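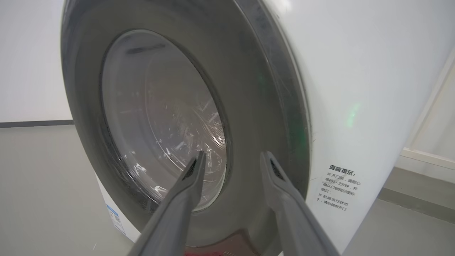

Gripper fingers at the door of a front-loading washing machine. The sticker on the front panel asks users to wait one to two minutes and check that the door-lock icon has gone out before opening.

Kolara Publishes Open Practice Guide for Robots That Use Household Appliances

Free document sets out how a robot should approach, check and open doors on machines built for people

April 28, 2019 – Kolara today released the first edition of its practice guide for robots working with household appliances, and we could not be happier to see it out in the world. The guide is free to read, copy and adapt. It was written together with robot builder Hofstetter and the test house Fakau, and it draws on trials carried out at the Kustska test rooms.

The guide covers doors, drawers, knobs and push buttons on ordinary appliances: washing machines, dryers, dishwashers, ovens and refrigerators. It has 40 rules, each one short enough to fit on a card, and each one paired with a test that a small lab can run without special equipment.

Why appliances

Industrial robots have had good safety standards for years. Those standards assume a fenced area, or at least a workplace where somebody has planned what the robot will touch. A laundry room is a different story. The washer was designed for a person who can read a sticker, hear the lock click, feel that a door is stuck and decide to come back later. A robot has to be given each of those abilities on purpose, and until now every team has been making up its own version.

We think the teams doing this work deserve a shared starting point. Comparing notes with Hofstetter and Fakau, we found that all three of us had written nearly the same internal rule about door locks, in three different wordings and with three different waiting times!

What the guide says about doors

The section on locked doors is the longest, and it is the one we expect people to turn to first. The main points are these:

The printed instruction on the appliance comes first. If a label tells a person to wait, the robot waits at least as long. Where a range is given, such as one to two minutes, the robot uses the longer figure.

Time alone is never enough. The robot must also confirm that the lock indicator is off. If it cannot see the indicator, or is unsure what it sees, it treats the door as locked.

No forcing. The pulling force on a door is capped at 50 newtons. When the cap is reached the robot lets go, backs away and reports. It may try again 2 times, with a full wait before each try, and then it has to ask for a person.

Never pull on a running machine. A robot that arrives during a cycle may stand by, but its gripper stays open and clear of the handle.

Labels in any language count. Before a robot is put to work on an appliance, the operator must record every warning on it, have the text translated if needed, and enter it in the task file. A warning that the team cannot read is still a warning.

Glass and rims get their own limits. Contact with a door window should be light and brief, and fingertips should be checked for grit and sharp edges before each session. Scratches on a door ring are to be noted at the start of testing and again at the end, so that new marks can be told apart from old ones.

Seeing the lock light

A good deal of the trial work went into one small question: how does a robot know that a light is off? Indicator lights on white appliances reflect off glossy panels and curved rims, and a camera close to the door may pick up a glow without having the light itself in view. The guide asks teams to look for the indicator from a set position before moving in, and to take a second look from a different angle. A reflection may be used as a reason to stop. It may not be used as a reason to go ahead.

That last rule came out of a long discussion between Fakau and Hofstetter. We are glad it stayed in, and glad it stayed strict.

Tested before it was printed

Drafts of the guide were tried out at Kustska beginning in December. Of the original rules, 19 were reworded after the trials. Most of the changes made a rule shorter, and a few made it stricter. One early draft let the robot rest its fingers on the door while waiting for the lock to release. The final text asks for a visible gap during the wait, so that anyone walking up can tell that the robot is not pulling.

Each rule is marked as "required" or "advised." Required rules must be met before a team can say that it follows the guide. Advised rules are there because they made work easier in the trials, and we hope teams will tell us when they find a better way.

What the guide is for, and what it is not

The guide is a voluntary document. It does not replace national safety law, the appliance maker's manual or any existing robot standard, and following it does not amount to certification. Where the manual and the guide disagree, the more careful of the two applies.

We would love to see it used in teaching labs as well as in product teams. The test sheets are written in plain language and can be filled in by hand – a pull gauge, a stopwatch and a patient observer are enough for most of them.

Next steps

Comments on the first edition are open now. Kolara, Hofstetter and Fakau will read every one of them and publish the replies alongside the text. Reports of failed tests are especially welcome. Work has already begun on a section for detergent drawers, where the questions about spills and force limits are every bit as interesting as those about doors.

The full guide, the test sheets and a blank task file can be downloaded from the Kolara website. Printed copies are available to schools and public labs on request.

About Kolara

Kolara develops and publishes good practice for service robots in homes and shared buildings. Its documents are free of charge.

Press contact: Kolara press office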